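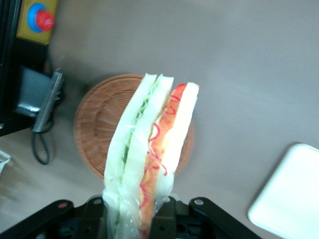 Stokance, September 2, 2020

Print | E-mail this article | 2 comments

The Stokance gripping fault was a failure in the food-handling robots run by the catering firm Gandus at its Stokance kitchen, a site first opened as a bakery in 1934. The robots lifted wrapped sandwiches over a worktable fitted with a red emergency stop button in a yellow housing.

The fault was first recorded in April. During a run of 200 sandwiches, the gripper kept closing after contact and tore the plastic film on several packs. An operator, Beryl Fairclough, pressed the stop button, but the jaws stayed under force for two seconds. No injuries were reported.

An inquiry led by Maarja Petrauskas of the testing firm Uibo found two causes. The force limit had been reset to its factory value during a software update, and the stop circuit cut power to the arm before it released the gripper. Soft, crinkled wrapping also made the point of contact hard to detect.

Gandus restored the limit and rewired the stop circuit. Czesław Adamczyk, the site manager, disputed the finding on wrapping, and the matter was left open in the final report. The firm's second kitchen, at Cidden, uses the same model of gripper and was checked separately.

Shares: 2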